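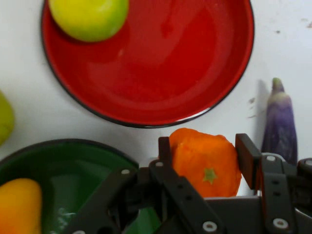 Results thread: does the wrist view earn its keep?

dondo_lurker
Posted 14th October
Finished the Dondoseo comparison, finally. Same policy, trained on 1000 demos of sorting fruit and veg on to plates, once with both cameras and once with the fixed one only. 1207 trials, which is more time than I have ever spent with an aubergine. The wrist view mostly helps in the last few centimetres before the grasp. For choosing the right plate it does next to nothing.

prutness
Which squash did you use? Lumpy things are where our fixed-only runs fall to bits.

dondo_lurker
The orange one, green stem on top. Gripper comes straight down on it and the green plate is the awkward one, as the mango can be on there too.
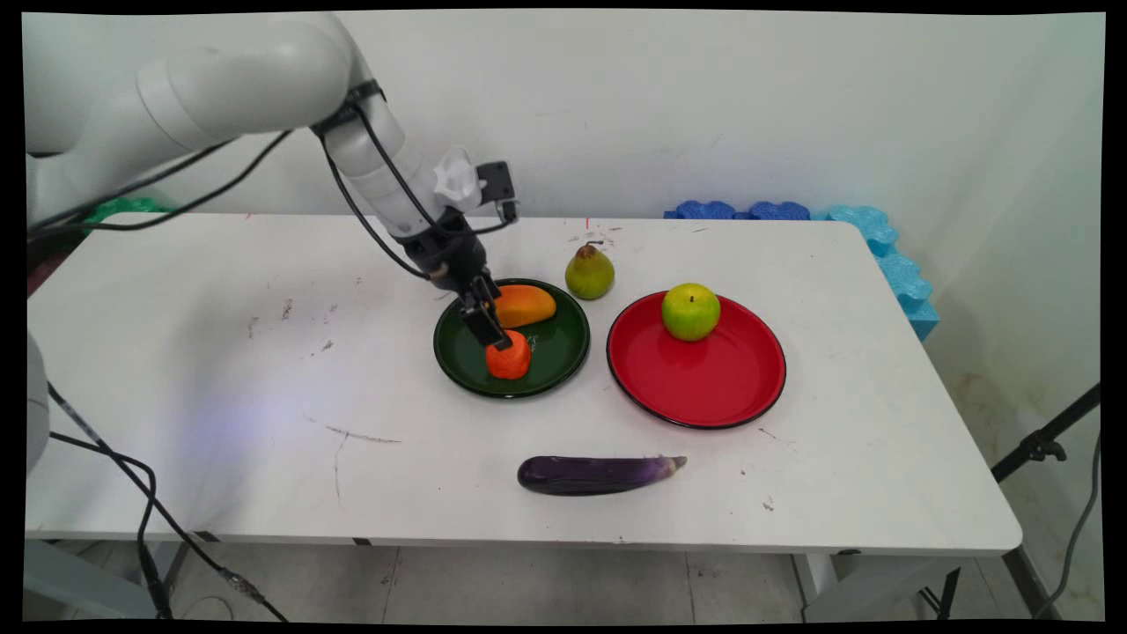 palacios_fan
Sorry, not convinced. You've got 3 seeds and one table. Move the table a bit and I bet the gap vanishes, or doubles, and either way you'd write it up as a finding.

dondo_lurker
Fair, and rude. I ran 5 seeds in July but two used the old Grornis calibration, so out they went.

palacios_fan
Out they went because of the calibration, or because of the numbers?

dondo_lurker
Calibration. The numbers were lovely - that's what hurt.

prutness
Put them in an appendix then. I'd still like to see failures split by object before anyone unbolts a camera.

dondo_lurker
Will do. Squash first.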